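Workshop > Bench Tips > Grippers and Kitchen Tasks

Print this page | E-mail this page

Setting out cutlery for hand-held gripper work

These notes cover bench practice for recording pick-up and sorting tasks with household utensils. They follow the Skundum bench sheet, with amendments by Rekha Tomar after the February review.

1. Surface. Use a matte top in a single light colour. Gloss laminate throws glare off stainless steel and should be covered or replaced. Wipe down with a dry microfibre cloth between sets.

2. Clearance. Keep 300 mm free on every side of the work area. Mugs, cords and phones go on the trolley.

3. Utensils. Blunt table knives only. Paring knives and anything serrated stay in the drawer. Wooden spoons are to be oiled and fully dry - a tacky handle drags on the finger pads and spoils the grip reading.

4. Layout. Parallel rows are for the first 100 picks of a session. After that, cross the pieces so that at least one handle lies over another. State in the log which piece is on top.

5. Approach. Bring the jaws in open and square to the handle to be lifted. Where two handles cross, pause over the crossing before closing, then take the upper piece first. 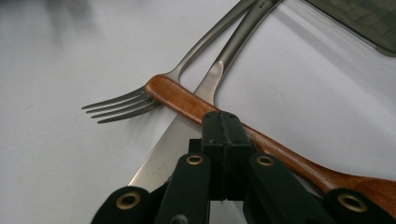 Lift straight up until the lower piece is clear. Do not drag sideways, as this turns the knife and marks the top. If the lower piece moves more than a finger's width, enter the pick as disturbed and reset the layout.

6. Pivots. Check the linkage for play every 300 cycles. Grit in a pivot is brushed out dry. Do not use cooking oil as a lubricant.

7. Records. One line per pick, initialled by the operator. Trolley copies go to Lerato Baloyi at the Pornham bench. Set 243 is the current reference for crossed layouts - earlier sets used a different spoon and should not be mixed in.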